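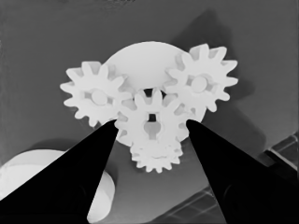 Text by E. Poduval

The mill at Sulbridge opens its doors to visitors on a handful of days each year, and I went on the second of them. It is a water-powered corn mill, still grinding, in the bottom of the valley below Illside. I had passed the turning for years on the way to somewhere else and never taken it.

I came by bus. The 70 runs from Illside every two hours and stops at the top of the lane, from where it is a steep walk down between high hedges. There is a car park in the field opposite the mill, but it had rained for two days before and the stewards were sending cars back up to the village hall. Anyone coming by car should bring boots or expect to walk in the road. There is no pavement.

Entry is by the side door. You pay at a table in the old cart shed and are given a paper sticker and a time for going round. The groups are small because the stairs are narrow, and mine was not due for forty minutes, so I walked up the leat first. This is the channel that brings the water from the weir to the wheel, and it is 844 yards long according to the board at the sluice. For most of that distance it runs level along the side of the hill with a footpath next to it. Alders have grown up on the bank and their roots are getting into the stonework in several places. Further on, a stretch has been relined with clay. The grass there had not grown back yet and the path was greasy.

The weir itself is behind a fence and you look at it from a small platform. There was plenty of water going over. A notice says that the mill may only draw from the river when the level is above a painted mark on the wall, and that in a dry summer the stones can stand still for weeks. Last year they did no grinding at all between the end of May and the autumn.

The tour starts at the wheel. It is an overshot wheel, fed from above by a wooden trough, and it sits in a narrow pit on the north side of the building where it gets no sun. The guide opened the hatch by pulling a chain from inside, and it took longer than I expected for anything to happen. The top buckets fill, the wheel leans a little, and then it goes. Once it has settled it turns quite slowly. The noise is mostly water.

Inside, on the ground floor, is the gearing. The large pit wheel is on the same shaft as the waterwheel and turns a smaller wheel on an upright shaft, which takes the drive up through the ceiling. The upright shaft turns much faster than the waterwheel does, and the stones faster again. The pit wheel is cast iron but some of the wheels it drives have wooden teeth, set one by one into slots in the rim. The guide said that these are apple wood, cut from old orchard trees and dried for years before use. Iron on wood runs more quietly than iron on iron, and if something jams it is the wooden teeth that go, which are cheaper to replace than a casting. There is a box of worn ones on the windowsill that you can pick up. They are polished black on one face and almost untouched on the other. A full set for the biggest of these wheels was fitted in the winter and it took most of two months to shape and wedge them.

Between the floors you climb what is really a ladder with a rope beside it. People who could not manage this were offered a seat in the cart shed and a film of the upper floors. I thought the film was better than these things usually are, and it shows the stones being lifted and dressed, which you do not see on the tour.

The stone floor has three pairs of stones, of which one is in use. They are enclosed in round wooden cases with a hopper on top. A square spindle knocks against the feed shoe to shake the grain down, and this makes the clatter that you can hear from the yard. If the grain runs low, a strap goes slack and a bell rings. It rang while we were there and the tour stopped until the hopper had been filled. The flour comes down a chute to the floor below, and it is warm when you put your hand in it. It had a sweet smell, a bit like hay.

One of the idle pairs has been taken apart so that the cut of the stones can be seen. The furrows run out from the middle in sets, and the lands between them are scored with much finer lines. There is a mallet and a mill bill on a bench next to them, and you may have a go on a piece of spare stone. I made very little impression on it.

The top floor is the bin floor, where the sacks are hoisted in. It is low, and there is a beam at forehead height that has been padded with carpet. The sack hoist was not working. It was waiting for a new belt from a firm called Skulleo, and the guide hoped to have it going again by the next open day. For now the grain is carried up, which limits how much they can grind.

We were back outside after an hour and a quarter. There was tea in the cart shed, with scones made from the mill's own flour. They were heavy but good. Flour is sold in small bags for cash only. I bought one of wholemeal and one of rye. The rye had been ground that week and the date was written on the bag in pencil. They told me at the table that 255 people had been round at the first open day of the year, which was sunny. There were far fewer at ours.

I had hoped to see the miller's cottage as well, but it is let and not part of the visit. The small display in the stable covers the families who lived there, with some account books in a glass case. The light in there is poor and the labels are in faded type, so take your glasses. One of the books is open at a page listing what was owed by each farm at the end of a bad year, and most of them seem to have paid in eggs or labour.

Some practical points. The toilets are in a cabin behind the stable and are up two steps. Dogs can go along the leat but not into the mill. Ear plugs are handed out on request, and small children may want them on the stone floor. Wear something that will wash – the dust gets everywhere and shows up badly on dark wool. The last bus back to Illside goes earlier than you might think, and the walk up the lane is slower than the walk down.

Posted June 11, 2026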